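The Kivi kitchen set is a collection of teleoperated robot episodes, recorded for training and testing imitation learning policies on short countertop tasks. This file explains what is inside, how we collected it, and what we know is wrong with it.

Last edited: August 3, 2020

## Summary

| Field | Value |
|---|---|
| Episodes | 500 |
| Tasks | 14 |
| Operators | 3 |
| Robot arms | 1, with a two-finger gripper |
| Collected by | Dondero |
| Storage format | Wurora episode folders |

## Tasks

Every task has one short instruction in English, for example `take the toast out of the toaster` or `put the lemon on the plate`. The instruction was fixed before the recording and the operator did not change it. If the operator did a different thing by mistake, the episode stays in the set with the label `off_task`.

Foods are replaced by toy or wooden pieces. The toast is a wooden block, and it goes in and out of the slots with little free space. This makes the toaster tasks the hardest ones in the set – please report them separately and do not only give the average.

## How an episode is recorded

1. The operator places the objects by hand, following the start card for the task.
2. The arm goes to its home pose above the counter.
3. The operator drives the arm until the task is finished or the time is over.
4. The operator marks the result as `success`, `fail` or `off_task`.

A second operator later checks each mark from the video only. When the two marks disagree, we keep both in `result.json`, and we leave the decision to you.

## Folder layout

```
kivi/
 task_name/
 episode_id/
 rgb/
 joints.csv
 gripper.csv
 instruction.txt
 result.json
```

Joint values are in radians. The gripper value goes from 0 (closed) to 1 (open). Images and joint values are saved with separate clocks, so please align them by the time stamp and never by the row number.

## Known problems

- In 2 of the tasks the start positions vary very little. A policy can learn the motion by heart and still get a good score.
- Shiny metal surfaces give strong reflections in some episodes. We did not remove these.
- All operators are right-handed, and it is possible that this affects the approach direction.
- The field `grasp_force` was filled by an old version of the Brusex driver and must be ignored.

## Splits

The test split holds complete recording sessions, so that small changes of light and object placement do not leak from training. Please do not mix the splits again for your own numbers.

## View from the workspace camera

The arm enters from the top, and the counter items behind the work area stay in view as background. For the toaster tasks, the start card has one slice in the left slot and nothing in the right one.
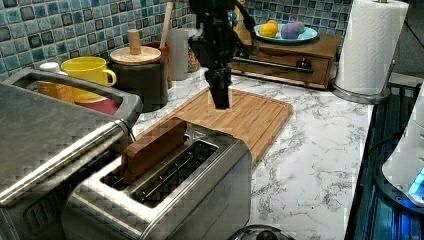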